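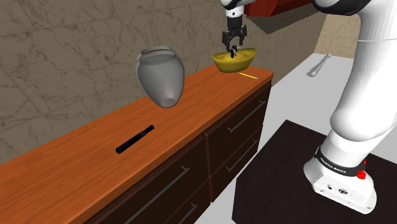

The Lonside tide gauge recorded a fall of 30 millimetres between the third and fourth hours of the morning, and Declan Lockyer wrote the figure in the log before he checked it. The procedure required the opposite order. He had followed the procedure for most of his working life and could not afterwards account for the lapse. The fall was not in the tables. High water had been due at ten to four, and the level should have been rising. He put down the pencil and thought of his mother's sideboard, a long run of orange-brown wood with a high gloss, and of the shallow golden-yellow bowl, raised at both ends like a boat, in which she had kept the keys to the gauge house when the post was hers. She had logged such a fall once. It was in the December volume, in her small upright hand, with the word "instrument" beside it.

Lockyer tested the instrument. The float moved freely in its well. The wire was sound and the counterweight hung clear of the wall. He drained the inlet pipe, found no weed in it, and refilled it. The pen returned to the same place on the drum.

At twenty past four he telephoned the station at Tagle, which lay 52 kilometres down the coast and used a pressure gauge of a different make.

"Normal rise," said the clerk at Tagle. "What have you got?"

"A fall."

"Have you cleared the inlet?"

"Yes."

"Then it's the wire."

"It isn't the wire."

The clerk said that he would note the call. Lockyer heard him write something short.

He took the lamp and the levelling staff and went down to the steps. The datum mark was a brass bolt set in the wall in his grandfather's time, and all levels at Lonside were reduced to it. The water stood below the bolt by the amount the drum had shown. He read the staff twice, from the left and from the right, and the readings agreed to within 3 millimetres.

He then did something for which there was no column. He sighted from the bolt to the lighthouse on Bitero, as his mother had taught him to do on clear mornings, and set the angle against the one painted inside the door. The lighthouse had not moved. The bolt was higher than it had been.

Lockyer stayed on the steps until the light came up. The sea was flat and rather grey. A fishing boat went out past the harbour wall, and the man at the tiller raised a hand to him.

In the gauge house he opened the December volume and read his mother's entry again. Under "instrument" there was a second word, rubbed out, and by holding the page against the lamp he could make out that it had been "land". He ruled a line beneath his own figure, entered the time, and wrote the word in ink.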